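Thread on what changed for the people on our floor after the tableware line at Kinsella went partly automatic. No vendor talk beyond the names I need to make sense. Long, so mute if you like.

1/
Background. Kinsella handles returned and mixed household goods: cups, bowls, small dishes, jugs, kettles. Stock comes in jumbled, gets sorted, checked for chips, matched into sets and packed. Until last October every step of that was done by hand at benches. I run scheduling and I still do two bench shifts a fortnight.

2/
The first thing we automated was carton movement. Fluklow put in a conveyor loop and a pallet lifter. It was dull work to install and dull to run, and I'd do it again tomorrow. Manual lifts above waist height dropped to almost none on day shift. Night shift took longer because the loop stopped short of their dock.

3/
The second thing was sorting, and most of this thread is about that. Lemar supplied the arms. They pick single items off a belt and place them in lanes by type. On flat dishes of one size they are steady. On a mixed cluster where items overlap, they slow down or hand off to a person.

4/
Handing off means a light comes on, the arm parks, and someone at the exceptions bench clears the jam. We have nine people qualified for that bench. Before the change we had none, because the bench didn't exist. Same pay grade as sorting for the first five months. It's now one grade up. That took a meeting, then another meeting.

5/
The exceptions bench is harder than the old sorting job. In the old job your hands had a rhythm and your head could wander. Now you wait, then you get a difficult one, then you wait. Several people asked to go back to packing for that reason. We let them. Training replacements cost us more than we'd budgeted.

6/
Then there's demonstration work, which was not in any plan I saw. Somebody has to show the system how a grasp is done, using a hand-held gripper in place of their own fingers. You hold the handle, close the two fingers on a cup or the rim of a dish, move it, let go, reset, repeat. It is a job now. It has a roster code.

7/
The setups are deliberately domestic. A bare steel bench with one cup on it teaches very little about a returns bin. So the table gets a cloth, the items vary in shape and finish, and there's other household stuff close by. Overlapping dishes are the useful part. A cup with space around it is the easy part.
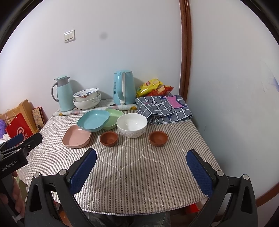

Reply from a reader on the packing side: I did a week on the gripper and my forearm was worse than after a week of lifting cartons. How long are people on it before they swap?

8/
Fair question. The limit is 50 minutes on, then a different task, and no more than two blocks in a shift. That limit came from the people doing it. The first roster had them on for half a day at a time and we had sore wrists by the end of the first week. I wrote that roster. It was a bad one.

9/
The other complaint was speed. Demonstrators who had been quick hand sorters went too fast and had to be asked to slow down, which they found insulting. A fumbled close on a shallow cup can be kept or thrown out depending on what is being taught. We didn't explain that at the start. We should have.

10/
Numbers, such as they are. The best shift at the demonstration tables logged 1069 usable repetitions across the whole crew. Please don't turn that into a target. Our operations group did, for one fortnight, and the share we had to discard went up until they dropped it.

11/
Who does this work? Mostly people from the old sorting benches. They know that you take a shallow bowl by the rim and a jug by the handle, and that you shift the dish on top before you go for the one under it. None of that was ever written down. Our work instruction for mixed tableware was half a page and mostly about gloves.

12/
So we're now paying people to put into the machine what we never paid them to put on paper. Some of them have noticed. The fair question on the floor is what happens once the system has enough. The answer from management so far is that stock keeps changing, so there will always be new items to demonstrate. I think that's partly true.

13/
What we have in writing: no position lost to the sorting arms before the next agreement is signed, retraining in paid hours, and a say over roster changes on the exceptions bench. What we don't have: anything about demonstration work after that date. It's listed as a temporary duty. It should be a classification.

14/
Recording. The gripper rig records what's in front of it, and at a table that can include your hand or your knees. People wanted to know who looks at that. Our rule is that recordings can't be used for performance management or discipline. Get that signed before the first session. We got it signed after.

15/
Maintenance has changed as well. The fitters used to look after belts and tape machines. They now also look after finger pads, pivots and mounts. Pads wear unevenly and a worn pad changes how a glazed bowl sits in the grip. Pad checks are at the start of each shift, logged by the person using the tool, with a spare set at the table.

16/
Breakage. Everyone asks. It went up in the first month of the sorting arms, came back down, and now sits a little under what it was by hand. Terracotta is still the worst for it. Plastic was never a problem for anyone.

17/
Noise is better at the sorting end and worse at the dock. The old benches had conversation. The exceptions bench has fewer people, spaced further apart, each watching a light. Two people raised this at the toolbox talk and I don't have a fix. We've moved two of the stations closer together, which is as far as the guarding allows.

18/
The Stitville site starts the same changeover after us. Their bench crew came through for a day and I told them what I'd tell anyone: set the rotation limit before you start, put the new bench on the right grade from day one, and have the sorters in the room when the lanes are laid out. Our lane four is on the wrong side. It will stay on the wrong side until the next shutdown.

19/
One more on training. The classroom module for the arms is two hours and covers stops, guarding and lockout. It doesn't cover how to stand at the exceptions bench, how to reach in without twisting, or when to leave a jam for the fitter. We've added a half shift alongside someone experienced. New starters rate that part well and the slides poorly.

20/
I'll post the rotation sheet when I've taken the staff initials off it. If your site has demonstration work in its agreement as a proper classification, I'd like to see the wording. Replies are open.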